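The arm at Putness sorts blocks. The sorters are still waiting to hear about their jobs

Seven months into a trial at the Putness works, managers say the robot is learning fast. The people on the packing benches would like to know what it is learning to replace.
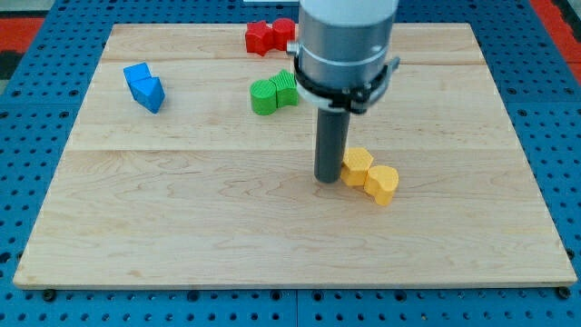
A trial with a long name and a short list of results

The toy and teaching-aid maker Carvalho began its automation trial at Putness with a promise that no one would lose a job to it. The promise was made in the canteen, out loud, and has never been put in writing. Staff have asked for it on paper more than once.

What they have had instead is a series of updates about the arm. It works at a blue bench drilled all over with small holes, and it spends its shifts on coloured blocks set out on a wooden board. The blocks are put in pairs by colour: red with red, blue with blue, green with green, yellow with yellow. A plain dark rod on the end of the arm does the touching. The shapes vary, with a star and a hexagon among them, and the company says it is this mixture that makes the job hard for a machine.

It is not hard for the people who do it now. The packing benches at Putness make up sets for nurseries and schools, and an experienced packer can fill a tray while talking about something else. Sorting by colour is the part of the work they teach to new starters on the first morning.

Carvalho is paying a firm called Besport to run the trial, using control software that Besport sells under the name Orureo. Neither company would tell us what the contract is worth. Besport did tell us that Orureo had completed 1,000 pairings at Putness. It did not tell us how many it had attempted, and when we asked, we were sent a leaflet.

What has changed on the floor

The company's line is that nothing has changed for staff. Spend a morning near the benches and you hear a different account.

The trial took over a bay that used to hold the returns desk. Returns are now dealt with at the end of the packing line, between other jobs, by whoever is free. Packers say this has slowed them down, and that their hourly figures have not been adjusted to allow for it.

Then there is the tending. The arm does not fetch its own blocks. Someone has to set them out, check they match the list for that run, start the software, and put everything back when the run is over. Two packers have been moved across to do this. They were trained for it in an afternoon, they are still paid at the packing rate, and their old places on the line have not been filled.

Kipchumba Mfinanga was one of the two. He has worked at Putness for 10 years and was asked to join the trial because he knows the stock better than anybody. He is fair about the machine, which he finds interesting, and less so about the way it has been talked up.

"I lay the blocks out, it moves them, I lay them out again," he said. "They call me an operator now. I asked if operators get operator money and I was told that would be looked at."

He keeps his own notes of each run in a pocket book, a habit left over from stocktaking. He says the runs go best when the blocks start out well spaced and nothing is lying on its side. "On our line they come out of a tub. They're in a heap. There's always one upside down and one that shouldn't be in there at all. I've said this to the Besport people and they wrote it down, so we'll see."

Asked whether he was worried for his job, he took a while to answer. "For mine, no, not this year. For the youngsters, I'd say yes. Where do they start, if that's the bit it does?"

That question came up again and again on the benches. Sorting is dull work, and few there would defend it as a way to spend a life. But it is also the way in. People begin on colours, go on to mixed sets, and then to checking, where the pay is better and you can sit down. If the first rung goes to the arm, Carvalho will have to find another way of bringing people up to the checking bench, and it has not said what that would be.

The case for the arm

Carvalho says it has trouble filling packing shifts, above all in November, when the schools' orders and the Christmas orders arrive together. It also points to sore wrists and shoulders, a long-standing complaint on the line. A machine that took on the most repetitive part of the job, it argues, would leave staff fresher for the rest.

There is something in this. Several packers told us they would be glad never to sort another tub. One said she had been asking for wrist supports since before the trial was thought of, and wondered how many the company could have bought with the money.

The trouble is that the trial, as it stands, does not test the claim. A board with eight blocks on it is a long way from a tub. Pushing or nudging a block into place is also a long way from picking it up and dropping it in a tray, and the tray is where the set has to end up. A rod cannot pick anything up. Besport says a different tool would be fitted for a working line and that moving between tools is "a routine step". It could not name a site where it had taken that step with Orureo.

Speed is another matter on which there is little to go by. The updates pinned up by the canteen give the number of pairings completed and leave out how long they took. Mr Mfinanga's pocket book has timings, but he would rather not see them in print until he has shown them to his manager. He did say that he often has time to fetch a tea.

None of this means that the arm will fail. Machines of this kind do get better, and the ones that look slow in the first year are sometimes doing useful work by the third. But a firm that tells its staff the future has arrived ought to be able to say how fast it goes, what it drops, and who picks it up.

What staff are asking for

A letter signed by most of the day shift was handed in at the Putness office last month. We have seen a copy. It is a page long and polite. It asks for the promise on jobs to be put in writing, for the two operators to be paid for the work they are doing, and for the hourly figures to take account of returns. It also asks for the full results of the trial to be shared, including the runs that went wrong.

The last request seems to have caused the most difficulty. Carvalho told us it was "committed to openness with colleagues" but that some of the results belonged to Besport. Besport told us that what was shared with staff was a decision for Carvalho. Both companies were sent the other's answer and invited to add to their own. Neither did.

On pay, Carvalho said the grading of the operator role was under review. It would not give a date for the end of the review. On the promise about jobs, it repeated that there were no plans for redundancies "as part of the trial", a form of words the packers have noticed -- the trial, after all, is due to finish.

What comes after it has not been settled, or at any rate has not been announced. The bay has been marked out with fresh tape on its far side, enough for another bench. Staff who asked about the tape were told it was for safety.

Mr Mfinanga is down to tend the arm until the trial ends, and has asked to go back to checking afterwards. He has had no reply yet. In the meantime he is teaching a new starter on the packing line during his breaks, beginning with colours.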